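Nos règles pour les mousses de pince
lundi 19 août 2019
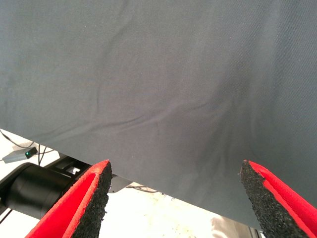 Un lecteur me répond déjà que changer les mousses toutes les 70 heures, c'est du luxe, et que chez Hellwig on attend qu'elles se décollent. Bon, moi je reste sur ma règle ! Dès que le bord s'effiloche, je note dans le cahier, et on remplace les 2 doigts ensemble, jamais un seul. Pour le tissu (le gris surtout), vitesse réduite à 21 % à l'approche. À Ornport ils font pareil depuis avril. Reste la règle 6, les câbles sur la table, et là on a encore du boulot...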